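Search this guide
Type a word and press Enter

Treder Shelf Rail: Set-Up Guide
Posted 27/12/2019 by Rongrong Tan
Filed under: Home storage > Wall rails > Installation

Section 3. Mounting the rail

Read the whole section before drilling. You will need the Treder rail, the bag of screws and anchors, a pencil, a level, a drill and a stud finder. The rail is 66 cm long and takes four hooks.

1. Choose a place clear of doors and light switches. Leave at least 40 cm between the rail and the ceiling so that items can be lifted off the hooks.

2. Run the stud finder along the wall and mark each stud lightly in pencil.

3. Hold the rail against the wall with the arrow on the back plate pointing up. Set the level on top and mark the screw holes.

CAUTION: Do not drill directly above or below an outlet. Cables often run straight up or down from the box.

4. Drill the holes. Where a hole misses a stud, tap in one of the gray anchors until it is flush.
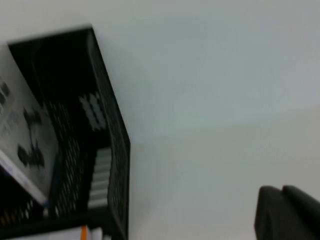 5. Drive the screws by hand until the rail no longer shifts, then tighten each one a quarter turn more. Stop if an anchor begins to spin, and go back to step 4 with the larger size. Wipe off the pencil marks with a dry cloth. On a pale, matte wall like the one in the photo, a damp sponge can leave a shiny patch. A black mesh basket of the same general kind can go on the rail if its top rim is stiff and fits fully inside the hooks.

6. Slide the hooks on from the left end and push in the end cap until it clicks.

NOTE: Hooks from the older Zuvari rail are narrower and will not lock. Order part 683 if you need to replace them.

7. Hang one light item and leave it overnight. Check the screws in the morning before adding more.

CAUTION: The load limit is 15 kg for the whole rail, spread across the hooks. Rails mounted on anchors only should carry half that.

To take the rail down, remove the end cap first, then the hooks, then the screws. For tile or brick, see Section 4.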